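Refinishing a table top with hardwax oil, part 2

7/29/26

Part 1 covered stripping. This part covers sanding, the two coats, and the mistake I made between them. The table is a beech dining table bought secondhand from Satish Khurana, who had kept it in a garage with paint cans on it. The old varnish is gone and the wood is bare.

Sanding sequence

I went 80, 120, 150 and stopped. Hardwax oil needs an open surface to bite into, and beech is dense to begin with. On my first table I went to 320 because it felt nice under the hand. The oil sat on top, stayed tacky for days and took every glass ring going. The Dridetti oil I used this time says 120 to 150 on the can, and I now follow the can.

Between grits I vacuum and then wipe with a cloth barely damp with mineral spirits. A stray 80-grit particle under a 150 disc leaves curly scratches that only show up once the oil goes on. A flashlight held flat to the surface finds them earlier. I found six near one corner, went back to 120 for that corner only, and feathered outward.

I raise the grain once, after 120. Wipe with water, leave overnight, then sand 150 by hand along the grain. Fulvio Donati skips this with oil and has told me so several times. His tables are fine. I still do it.

First coat

Room temperature was 70 °F. I stirred the can for a full five minutes, as the matting agent settles into a paste at the bottom. If it stays there, the first half of the can dries glossy and the second half dries flat.

Application was with a white nylon pad, working in strips the full length of the top. Spread thin, wait 10 minutes, wipe off everything that hasn't soaked in. The end grain drank more and got a second pass inside the same window.

Then 18 hours of drying with a window open. Used rags were laid out flat on concrete outside until stiff. Oily rags in a heap can catch fire by themselves, so please don't skip that.

The mistake

I buffed the first coat with a maroon pad, and maroon is too coarse. It cut through the finish along one long edge and left a pale stripe. The fix was to oil the stripe alone, wipe after five minutes, let it dry, then coat the whole top. The stripe is gone in daylight. Under a low lamp I can still find it.

Second coat

Thinner than the first, same method, wiped harder. Cúc Tôn lent me a floor buffer pad cut into quarters, which leaves fewer lines than cotton. Full cure takes a couple of weeks, so no tablecloth and no wet mugs until then.

I used less than half the can. The rest went into a small glass jar filled to the rim, to keep air off it.

Part 3 will be the legs, which are turned and which I am not looking forward to.

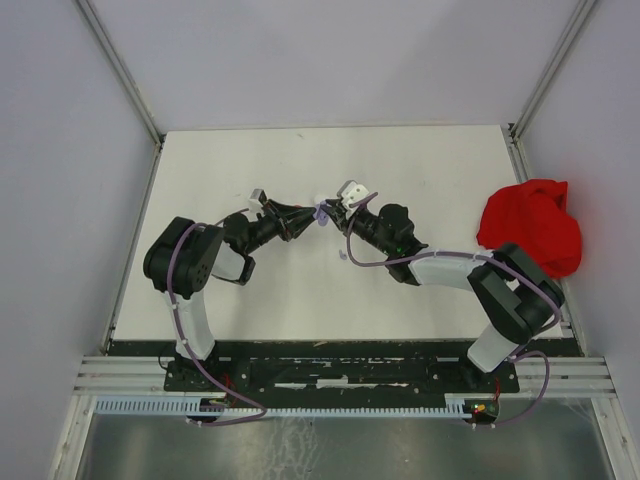 Can a second coat go on the same day as the first?

Wait overnight at least, and longer in a cold or humid room. If the surface still feels tacky or smells strongly of solvent up close, give it another day.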